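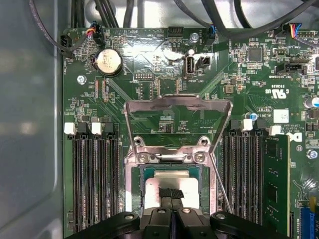

Load plate up, gripper on the processor.

Please Be Clumsy, But Only a Little

In a former carpet showroom in Grarnevwood, people are paid to take old computers apart as slowly and consistently as they can. A robot is supposed to be learning from it.

The first thing Verena Lehner tells visitors is where they may stand. The second is that they shouldn't clap. Visitors like to clap when the processor drops into its socket, and the operator then looks up, and the arm, which does whatever the operator's hand does, looks up too. There is a good deal of footage at Plarkden of a robot being startled by applause, all of it filed under "do not use."

Plarkden has nine employees and a lease it describes as temporary. Its customer is Valgate, a refurbisher that takes in office workstations by the pallet and would like fewer of its people to spend their days lifting processors out of them. The work is fiddly and dull, a combination that has always made someone, somewhere, think of robots. You raise a lever, tilt up a metal plate, lift out a square chip that costs more than your shoes, and set it somewhere safe. Then, for a machine that's going to be resold, you do the same thing backwards with a different chip. A practiced human takes less than a minute and thinks about lunch for most of it.

Writing a program for this was the original idea. Lehner spent a winter on it. She measured everything, and the program worked beautifully on the workstation she had measured. Then Valgate sent over a second one, where a cable had been tucked in front of the socket by some long-gone technician with his own views on cable management, and the arm plowed into it with total confidence.

"It was very sure," she says. "I've worked with people like that."

So in January the company gave up telling the robot what to do and started showing it. The technical name is imitation learning. The daily reality is a person at a desk, moving a small lightweight copy of the arm around, while the real one does the same thing inside a computer. Everything gets written down: the camera pictures, the angle of each joint, how wide the gripper is open. One trip from start to finish is called an episode. Feed enough episodes to a learning system and it begins to guess, given what the cameras see, what the person would have done next.

How many is enough? On the day I visited, the whiteboard by the coffee machine said 1,415. Beneath it, in smaller writing, was 1,099, the number that had survived review. I asked what had happened to the others. Lehner said, "People happened to them."

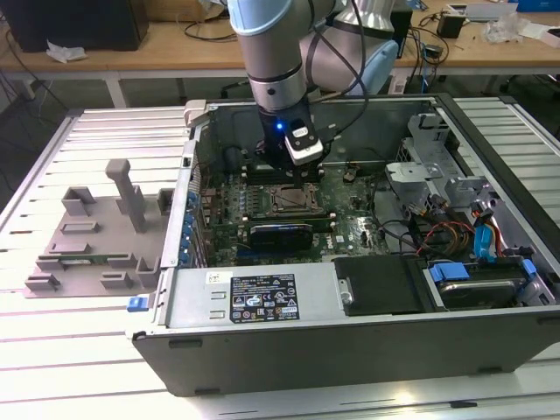
Areti Fragkou is the best operator in the building, a title she holds with visible reluctance. She came from a framing shop, where she cut mats for watercolors, and she answered an ad that asked for "steady hands and tolerance for repetition." She assumed it was for a dental lab. For her first two weeks she was too good. Her moves were quick and economical, she never missed, and the system trained on her episodes was hopeless.

This takes a moment to absorb, so Fragkou explains it the way she had it explained to her. If you never make a mistake, the robot never sees what getting out of one looks like. It learns the perfect path. Then one morning it lands a hair to the left of the perfect path, in a place where it has never been, and has no idea what a decent person would do there. So it does something else. On one occasion it set off at a calm and even pace toward the power supply.

Now part of her job is to get it slightly wrong. She comes in crooked and straightens up. She closes the fingers too early, opens them, has another go. There's a written guideline about this, four pages long, and I was allowed to read it on the condition that I didn't laugh. Operators should "approach from a plausible variety of incorrect positions." They should not "perform" a mistake. They should avoid "theatrical hesitation," a clause with a name attached to it that Lehner wouldn't give me.

"You have to mean it," Fragkou says. "If I miss on purpose it's a fake miss. I look away for a second, then I look back and deal with where I am."

I tried it. The leader arm weighs almost nothing and feels like shaking hands with a music stand. There's no sense of touch coming back through it, so you steer by eye, mostly from the small camera down at the wrist, and you discover how much of picking something up was being done by your fingertips without ever troubling your brain. It took me four tries to get hold of a processor. On the fifth I carried it, with a tremor I had not known I possessed, the whole length of the case, and then couldn't remember which way up the corner mark went. The software ran out of patience before I did. Any episode over 90 seconds ends by itself, with a small descending chime that everyone in the room has learned to hate.

My five attempts went into the log with all the others. None of them made it to the smaller number.

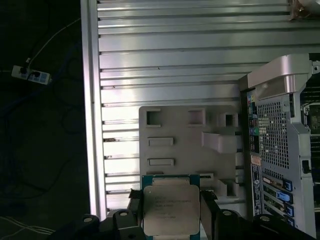

Review happens after lunch, when spirits are lowest. Two people sit down with the morning's episodes and play them back at four times normal speed, giving each one a letter. K is for keep. D is for drop, where the chip got away from the fingers. T is for time. S is for sloppy, and is the only one that leads to arguments, as sloppy and usefully imperfect are next-door neighbors and the fence between them is low. The week before I came, two reviewers had spent most of an hour on whether a wobble counted as a recovery or a habit.

Habits are the real worry. A learning system can't tell which parts of a demonstration matter. It copies what it is given, and people are full of small private rituals. One operator paused before every grasp, for no reason he could name. The robot picked up the pause and made it longer. Another always swung wide on the way out, having once clipped something, and for a month every arm in the building swung wide on the way out, like a delivery truck with a bad memory. Lehner's remedy is to mix operators, rotate them, and keep any one person's work under a fixed share of the total. Fragkou's share has been at the cap since spring. She has been asked to spend more time reviewing, and finds it worse than mats.

Then there's the matter of furniture. Early on, the team kept everything tidy: same case, same spot, same lights. The success rate went up and up. Lehner has a chart of it, a lovely rising line, and then a point down near the floor where somebody moved the bench a few inches to get at an outlet. The system had not been learning about processors so much as about that particular bit of the room. Since then variety has been written into the schedule. A case gets shifted or turned between runs. Cables are left how they fall. The blinds go up and down by timetable, and the bench lamp has a roster of its own.

She calls this the Vlachopoulos rule, after a professor of hers who used to rearrange the lecture hall before exams. She's never been sure he meant anything by it.

Of the kept episodes, 733 are removals. The rest are insertions, and they're scarcer for the plain reason that they are harder and end in tears more often. Lifting a chip out, you can be off a little and get away with it. Putting one in, you come down over a field of contacts finer than stubble, and if you slide sideways the board is finished. Plarkden keeps a shelf of the finished ones. Valgate sends boards that were headed for scrap anyway, and is relaxed about the losses, or says so in emails. 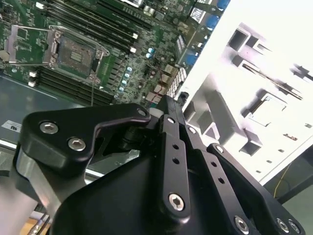 The gripper itself has been through several sets of fingers, and this is a sorer subject than you'd expect. Change the fingers and the old episodes start to lie a bit. The hand in the picture is no longer the hand on the arm, and what used to be a firm grip is now a near miss. Twice Lehner has had to decide whether to retire weeks of work or to carry on with fingers that everyone agreed were bad. She retired it once. The other time she carried on, and she'd prefer not to say which set is on there now.

What does the robot do when it's left alone? I had been putting off asking, in the way you put off asking a novelist about sales. Lehner moved us all back a step and loaded the latest version. Fragkou took her hands off the leader arm and sat on them.

The arm went down into the case, slowed, and stopped just over the processor. It waited there a beat, and I recognized the pause of the man who couldn't name a reason for it. It closed, missed, opened, shifted a fraction, closed again, and came up with the chip. It was clumsy in exactly the approved manner. Then it carried the thing out along a wide, careful curve around an obstacle that hasn't been there for months.

I didn't clap. The second run went the same way. On the third it got hold of the processor and simply stayed put, holding it, until the chime went.

"T," said Fragkou, and wrote it down.

Lehner wants another few hundred insertions before she shows Valgate anything. She's hiring for it. The ad still says steady hands, though she has been thinking of changing that to fairly steady, and had two applicants coming in at four.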